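**Blocs de formes pour petits : on les range comment, chez vous ?**

**tatiana_k**
Bonjour à toutes et à tous. Je reprends la ludothèque du quartier depuis janvier et j'hérite d'une collection de blocs à formes (cœurs, étoiles, hexagones, prismes, cylindres) dont la doctrine de rangement se résume à « dans la caisse ». La caisse contient aussi des dominos et un gant.

Je voudrais proposer aux 3-5 ans des petites séances de tri sur un plateau en bois. Par couleur ? Par forme ? Les deux ? J'ai lu trois ouvrages qui se contredisent et un quatrième qui cite les trois premiers.

Tatiana Kuruc

**mirabelle65**
Couleur d'abord, toujours. À trois ans, le rouge est une évidence et l'hexagone une rumeur. Chez nous on commence avec deux couleurs, puis quatre quand plus personne ne mord.

**Vlastimil Polák**
Pas d'accord avec mirabelle65. Si on commence par la couleur, ils n'en sortent plus : vous leur demandez les étoiles, ils vous apportent tout ce qui est rouge avec un grand sourire. Je fais l'inverse depuis des années, d'abord les formes, sur des blocs tous de la même teinte. La couleur arrive à la quatrième séance et ça se passe très bien.

**mirabelle65**
> je fais l'inverse depuis des années

Ce qui prouve surtout ta constance.

**Vlastimil Polák**
Je prends.

**rabot_et_cie**
Je ne suis pas pédagogue, je fabrique des plateaux. Question bête : quel bois, et posé sur quoi ? Un panneau en lamelles collées, ça va très bien, mais il faut que ce soit franchement plat, sinon vos cylindres partiront en promenade dès que quelqu'un s'accoudera. Et poncez les arêtes. Les enfants de trois ans ont le menton exactement à cette hauteur.

**tatiana_k**
Merci ! De l'érable clair, à lamelles justement. Le bois pâle me plaît beaucoup, les couleurs ressortent bien dessus et on voit vite ce qui manque. J'ai fait un essai de disposition avant d'y lâcher les enfants : les bleus et les jaunes en colonne, les rouges et les verts en rangée un peu plus près de moi.
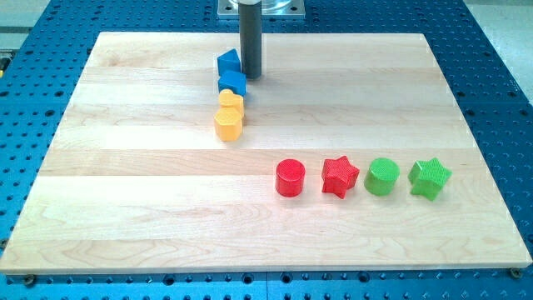 Ce que j'aime dans cette version, c'est que l'étoile et le cylindre existent chacun en rouge et en vert, donc on peut poser la question piège (« tu me donnes l'autre étoile ? ») sans changer de matériel. Côté bleus et jaunes, pas de doublon, chacun sa forme, et c'est là que j'hésite. Faut-il des paires partout ?

**Vlastimil Polák**
Ah, les paires. C'est tout l'intérêt, à mon avis. Avec deux étoiles de couleurs différentes, l'enfant est obligé de choisir un critère. Avec un seul cœur, il n'a rien à décider, il reconnaît son cœur et il est content. Remarquez, être content, c'est déjà un programme.

**mirabelle65**
Je laisserais les pièces uniques. Il en faut quelques-unes qui ne vont avec rien, c'est là qu'ils se mettent à parler. J'ai eu une petite fille qui m'a soutenu que l'hexagone était « le papa du rond ». Dix minutes d'argumentation. Elle a gagné.

**dedale**
Personne ne parle du prisme ? Triangulaire, avec l'arête en haut, il devient un toit dans les vingt secondes et votre séance de tri devient une séance de maisons. Mettez-le à côté d'un carré, bleu sur bleu, et c'est signé.

**tatiana_k**
Ils sont l'un derrière l'autre, bleus tous les deux. Je découvre donc que j'ai préparé un lotissement.

**rabot_et_cie**
Pour les formes manquantes, j'ai racheté des pièces chez Plostar, bonne découpe mais le vert n'est jamais le même d'un lot à l'autre. Chez Šimek c'est l'inverse, teintes impeccables et des étoiles dont les pointes s'émoussent avant Noël. J'ai fini par les tailler moi-même, ce que je ne conseille qu'aux gens sans famille.

**dedale**
Le vert de Plostar varie, je confirme. J'en ai trois, mes élèves les appellent « vert », « vert moche » et « vert de Kevin ». Je n'ai pas de Kevin.

**mirabelle65**
Et pour la caisse, Tatiana : un sachet en tissu par couleur, fermé par un cordon. Pas de boîte à compartiments, par pitié. J'en ai acheté une chez Fastis, sept cases, il y a toujours une pièce qui ne rentre dans aucune et c'est toujours moi qui la retrouve, pieds nus.

**Vlastimil Polák**
Un sachet par *forme*, naturellement.

**mirabelle65**
Naturellement.

**tatiana_k**
Bon. Je vais faire un groupe par couleur, un groupe par forme, et je reviens en mars vous dire lequel a mordu. En attendant j'ai trié la caisse. Si quelqu'un cherche un gant gauche, taille adulte, il est à l'accueil.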